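Distwood (software)

Distwood is a grasp planning and arm control package for tabletop manipulation, written mainly by Normand Marchand and Emiliano Manríquez at the Kushnir workshop in Sidville. It takes in pictures from small cameras carried near the gripper, works out where the fingers ought to go, and sends the arm there a short step at a time, looking again after each one. The name covers both the planner itself and the set of tools that has gradually grown up beside it.

Background

Marchand began the project as a replacement for an older planner called Bernard, which needed a full model of every object before it would move at all. That was fine for machined parts but rather hopeless for the ordinary clutter of a kitchen or a desk. Manríquez joined in March and rewrote the perception side, and the two halves have been kept in one repository ever since.

Perception

Each wrist view is sorted into surfaces that can be trusted and surfaces that cannot. Clear and glossy things fall mostly into the second group, as highlights slide over them when the camera moves and may be mistaken for real edges. Distwood compares 5 neighbouring views and throws away any bright line that fails to stay put – a simple enough idea, though it took a good deal of patient tuning.

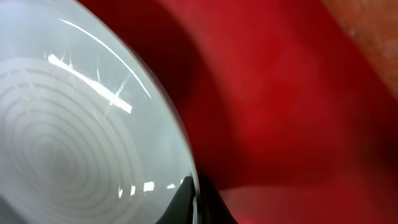
Wrist view of a translucent dome at close range, with a gripper finger at its lower edge.

Planning and control

The planner scores up to 80 candidate grasps for each view and keeps the 2 best, the second being held back in case the arm cannot reach the first. Wrist rotation is searched through the full 360 degrees, which is slower than the method used in Bernard but copes far better with crowded tables.

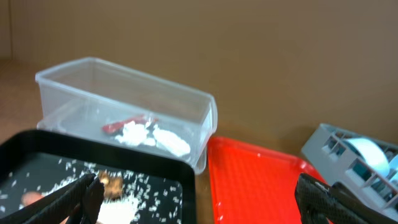

Containers are handled by a separate module, known to its users simply as the tray module, which stores a floor height and a rim height for each one. The two are kept apart so that the fingers may come in low over the contents without catching the side on the way. Shallow trays are the easier case, and the black one, with its fingertips brought together near a pile of white grains, leaves plenty of room to approach at a slant. A clear bin like the one standing behind asks for more care, its walls letting the brown background show through, and the module therefore takes its height from the rim.

Tooling

A replay viewer steps through saved runs and draws the chosen grasp over each camera view. The last release listed in the project's change log is dated September 22, 2024.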